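News from the Treveck PC Club
Mar 6, 2026

A word about power supplies, before you buy that new graphics card

Hello again everyone, and thank you for all the kind messages after the last newsletter. I've been meaning to write about power supplies for ages, and then Dagim Wolde went and did me the favour of asking about them three times in one evening, so I've run out of excuses!

Dagim has been saving up for a new graphics card (we've all heard about it, bless him) and had his heart set on one of the bigger Stimel models. Lovely card, very quiet, and it'll run anything he throws at it. But his computer is one he inherited from his brother, and when we took the side panel off, the power supply turned out to be older than the case it was sitting in. The label was half worn away. We could make out the maker and not a great deal else, and I wouldn't want to hang an expensive new card off a unit like that.

It's an easy thing to forget. The card gets the glossy box and all the reviews, and the power supply is a grey lump at the bottom that you never look at again once the cables are tidied away. I've been guilty of it myself. My old machine used to switch itself off in the middle of a game, always at the worst moment, and I blamed the memory, then the drivers, then the heat, and bought a new fan I didn't need. Yeshi Woldemariam lent me a spare supply to try one afternoon and the shutdowns stopped there and then. I gave her a cake and felt rather silly.

So, what to look for. Start with the card maker's own page, where they list the supply they recommend for the whole computer. Then check the connectors, as some cards want a different plug from the one you've got, and please don't go borrowing cables from another brand of supply even if they seem to fit. The plug at the far end may be wired quite differently, and that can finish off a hard drive or a motherboard in an instant. 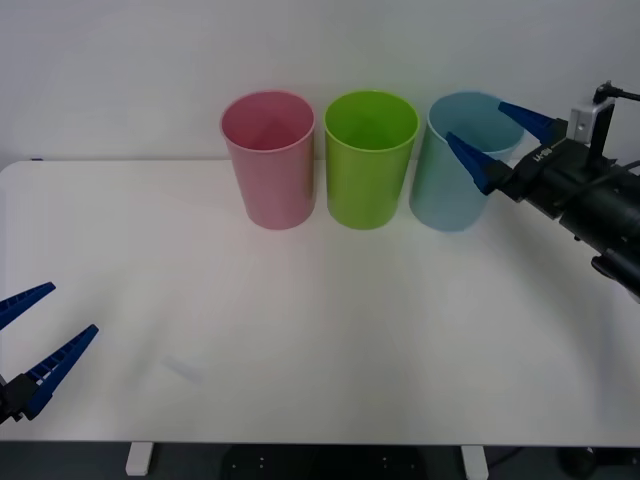 Do I need a 1000 watt power supply for a new graphics card?

Most people can manage with a good deal less, and you should go by what the card maker recommends for your particular card and processor. A bigger unit won't do any harm, but the money is often better spent on a well-made one of a sensible size with a decent warranty.

Mitiku Kumsa has fitted a Namboodiri supply in his daughter's machine and is very pleased with it, though he did have to take the drive cage out to get it past the cables, so measure your case first. Bezawit Admasu went for the smaller Tarari and says the fan hardly ever comes on. Neither of them paid as much as 200 pounds, which I found cheering.

Secondhand is where I'd be careful. I'm all for used cards and used cases, and half my own desk came from other members, but with a supply you can't easily tell what sort of life it has led. And do leave the insides alone! Never open one up, even when it's unplugged, as the parts in there can hold a nasty charge.

Eyerusalem Ejigu has kindly offered to bring her tester along to our next 2 meetings, so if you're not sure about yours, bring the whole computer and she'll have a look. Bring your own mains lead too, please, we are forever short of them. The September build day is going ahead as well, and I'll put the details in once the hall has confirmed.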